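Skorellの名札キットを里帰り祭で使ってみた感想

うちの地区では昔出ていった人たちに声をかけて、みんなで一度帰ってきてもらおうという「里帰り祭」をやっています。今回が久しぶりの開催で、私は受付係になりました。受付といえば名札です。久しぶりに会う顔って、名前が出そうで出ないんですよね。向こうはにこにこ手を振ってくれているのに、こっちは頭の中で同級生の名簿をめくっている、あの気まずさ! あれを少しでも減らしたくて、Skorellの名札キットを買いました。

買ったのはNiltellという通販の店で、届いたのは注文から4日後。箱の中身は、透明のケース、差し込み用の台紙、首から下げるひも、クリップ、それから台紙の角を丸く落とす小さな道具です。この角落としが思いのほか楽しくて、届いた晩に自分の名刺まで丸くしてしまいました(夫の診察券は止められました)。

まずいいところから。台紙が大きいです。前に使っていたCurardの名札は、名字を書いたらもういっぱいで、「旧姓」や「屋号」を書く場所がありませんでした。里帰りの集まりでは、ここがいちばん大事なんです。結婚して名字が変わった人に新しい名字だけ書かれても、こちらは誰だかわからない。Skorellの台紙は横の線が三本入っていて、私たちは上から今の名字、旧姓、屋号か集落の名前、と決めました。「あら、橋の下の家の子!」という声が受付の前で何度も上がって、列は全然進みませんでしたけど、まあ祭りなのでいいことにします。

紙の質もよかったです。油性ペンで書いても裏ににじまないし、書いてすぐ指でこすっても平気でした。筆ペンだけはだめで、達筆の先輩がさらさらっと書いてくださった分は、ケースに入れるときに全部こすれました。謝りながら書き直しました。水性ペン派の方も気をつけてください。

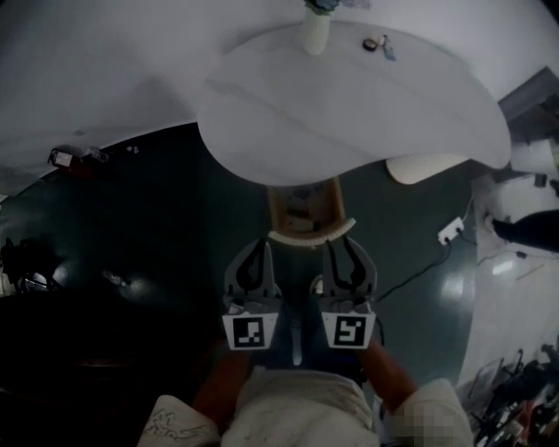
さて、いまひとつだったのはクリップです。ばねがかなり固くて、爪を短く切っている人や、手に力の入らない年配の方にはつらいと思います。私も最初の何個かは開ききらないうちに指がすべって、ぱちんと飛ばしてしまいました。しかもこのクリップ、色が濃い灰色なんですよ。白いテーブルの上で作業しているうちはすぐ見つかるのに、こういう暗い色の床に落ちたらもう見えません。しゃがんで手のひらでなでるように探すはめになって、途中からお盆を置いてその中でつけるようにしました。これから買う方は、縁のあるお盆を一緒に用意しておくといいです。台所にあるもので十分です。

ひもの長さは調節できるのですが、調節の玉がゆるくて、歩いているうちに名札がだんだんおへそのほうへ下がってきます。子どもがつけると膝のあたりまで来ます。ひもの途中で一回結んでしまえば止まるので、私は子どもの分だけ先に結んでおきました。Curardのひもはこの点しっかりしていたので、家に残っていた17本を混ぜて使いました。太さが同じくらいなので、ケースの穴にもちゃんと通ります。

当日の話も少し。事前に申し込みのあった方の分は前の晩に書いておいて、五十音順に並べました。ところが旧姓で探す人と今の名字で探す人がいて、並べた意味がほとんどない! これはキットのせいではなく私の段取りの問題です。次は集落ごとに箱を分けようと思っています。飛び入りの方も43人を超えて、予備の台紙をここで使いきりました。追加の台紙だけでも買えるのはありがたいところで、値段も良心的です。ただNiltellでは品切れのことが多いみたいなので、早めに頼んだほうがいいです。

いちばん遠くから来てくれたのは、昔うちの向かいに下宿していたLucía Corderoさんでした。名札をどう書くか少し迷って、アルファベットとカタカナを上下に並べ、三段目に下宿の屋号を書いたら、それを見た魚屋のおばさんが泣きだしてしまって。Lucíaさんも屋号のところを指さして笑って、そのままふたりで甘酒のほうへ行ってしまいました。受付の私はほったらかしです。í の上の点の向きだけ自信がなかったので、ご本人に確認してから清書しました。

ケースの丈夫さは、まあまあでしょうか。回収して拭いてみたら、口のところに白い筋が入っているものが14枚ありました。入れ替えのときに無理に曲げたんだと思います。使えなくはないので、次回は係の人用に回します。透明度は落ちていなくて、拭けばきれいです。甘酒のべたべたも、ぬるま湯で湿らせた布で取れました。

片づけのことを言うと、箱が浅すぎます。新品のときはひもがきちんと束ねてあるからふたが閉まるけれど、一度使ったらもう閉まりません。うちではおせんべいの缶に引っ越しました。集会所の棚の、提灯の隣に置いてあります。地区の方で使いたい人がいたら声をかけてくださいね。

比較のためにSowahの貼るタイプも少しだけ試したので書いておきます。シールなので配るのは断然早いです。ただ毛羽立った上着につけると昼前にははがれてきて、踊りの輪の中で誰かの背中にくっついていました。屋内で短い時間の集まりならSowah、一日外にいるような集まりならSkorell、という感じで選べばいいと思います。書くところの広さもSkorellが上です。

星をつけるなら、五つのうち四つ。クリップがもう少しやわらかくなったら満点にします。来年もやるなら同じものを買い足すつもりで、10月の反省会でもそう言おうと思っています。あと、角落としの道具は誰かが持って帰ってしまったようです。心当たりの方、集会所の下駄箱の上に戻しておいてください。

(2023年9月 記)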